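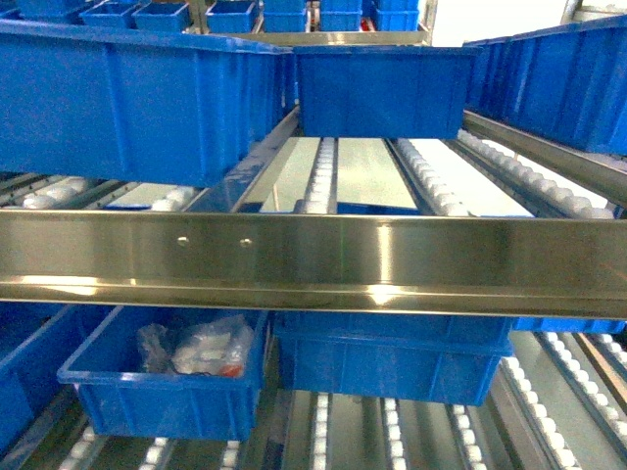 Beach survey transects - 100 m or full cove?

grindle_k
Our group took over the Caltau shingle survey in August. The old sheets record items per 100 m, but the last team walked the whole cove. Which do people use?

Chanida Chuensuk
100 m, fixed start post, same tide state each visit. Full-cove totals can't be compared with anything unless effort is logged.

saltmarsh16
Disagree. On a short cove the fixed stretch misses the strandline at the north end, where most of the rope collects. We got 19 items in the transect and three sacks outside it.

Chanida Chuensuk
Then log the rope separately. Sacks are not a unit.

grindle_k
Could do both - transect first, then a sweep. Are fragments under 3 cm counted?

saltmarsh16
We stopped. Too much variation between surveyors.

Chanida Chuensuk
Count them in a 1 m quadrat at the post, otherwise leave the column blank. Don't enter zero.

grindle_k
Will try that on Tuesday, low water permitting.

Related threads
Farina Point: net recovery access
Weighing wet rope
Spare tally sheets

Last updated: Tuesday, 16:09
Contact | Back to top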